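Boards > Workcell Planning > Budget and Purchasing

Ask | Unsolved | Tags | Members | Sign in

Gripper budget: spend on fingers or on a second wrist camera?

Posted by kelpline

We are costing a two-arm cell for domestic tasks, mostly opening and tidying small furniture. Before any purchase order goes out in April I am running the layout in simulation. The shortlist is the Barrientos parallel gripper and the Kadmont equivalent. The Kadmont has 16 mm more stroke and costs $889 more per arm, and the extra would use up the line I had set aside for a second wrist camera.

My concern is clearance near the end of a wooden top, where the fingers have to work close to the corner and the leg under it. Both renders use the stock finger geometry, fingers open. 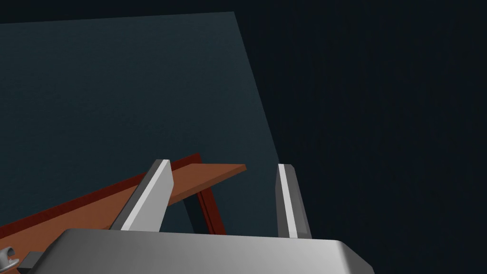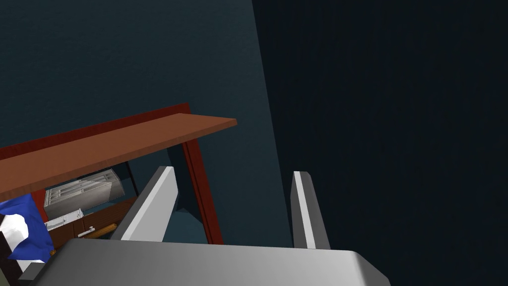
Is the longer stroke worth the money, or should I keep the stock fingers and buy the camera? The controller is a Tinumine unit and has a spare port either way.

Reply from tarn_fitter

Keep the camera in the budget. Stroke only matters if the widest part you intend to grasp is near the limit, so list the parts first and measure them. We bought long-stroke units for six stations and most of the programs never open past the halfway mark. Allow for spare finger pads as well. Ours last roughly seven months, and they are quoted separately from the gripper.

Also check the colour calibration on whatever camera you choose. Dark backgrounds gave our depth software trouble.

Reply from ohmsbay

Just get the Kadmont, you will want it later.

Reply from gradient_low

I would not commit to either on renders alone. Fungate hires out demonstration grippers by the week, and the hire fee comes off the invoice if you buy. Put it in the budget as its own line. Ask for the finger drawings at the same time: a narrower fingertip machined locally may solve the corner clearance without changing the gripper. Confirm the bolt pattern on the wrist flange before you order, as the adaptor plate was an extra on our quote and added two weeks to delivery.

Contact moderators | Copyright Workcell Planning Boards | Back to top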